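3.2 Setting and sample

The study was carried out in two hospital districts, Stunasbridge and Rutherford, which share a regional blood service but keep separate laboratories. Both districts send samples from outlying clinics by road. The clinic at Cinholm, the most distant of those included, has one collection each day, and samples drawn after the van has left are held overnight in a refrigerator on the premises. Clinics nearer to Stunasbridge have two collections, except on Friday, when the afternoon run is combined with the Rutherford route.

All routine blood samples taken at the participating clinics in October were eligible. A sample was entered in the study if the request form showed both the time of the draw and the time of receipt at the laboratory. In total, 2,356 samples met this condition. Of these, 1,130 came from clinics in the Stunasbridge district and the rest from Rutherford. Samples taken from inpatients were left out, as they do not travel by road and are handled under a different set of rules.

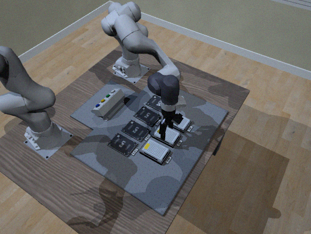
Figure 3. Computer-rendered view of a plate-handling workstation.

Delay was defined as the time between the draw and receipt at the laboratory desk. Time spent waiting at the desk was recorded separately and is reported in Section 4. Where the two times on a form could not both be correct, for example where receipt was entered as earlier than the draw, the form was checked against the driver's log. The checks were carried out by Nathalie Fehr, who had no part in the later analysis. In 38 cases the log did not settle the matter, and the samples were kept in the count but removed from all calculations of delay.

Clinic staff were told that a study of transport was under way. They were not told which clinics were to be compared. No change was made to collection times, packing materials or staffing during the study period. The courier firm, Rillar, supplied its route sheets on request and had no role in the design of the study.

Repeat requests were treated as follows. When a laboratory asked a clinic for a second sample, the second sample was linked to the first by the patient's record number, and the reason given for the request was copied word for word from the laboratory system. Reasons were then sorted into 3 groups: damage to the red cells, insufficient volume, and errors in labeling. Requests that gave no reason were listed separately and do not appear in the group totals.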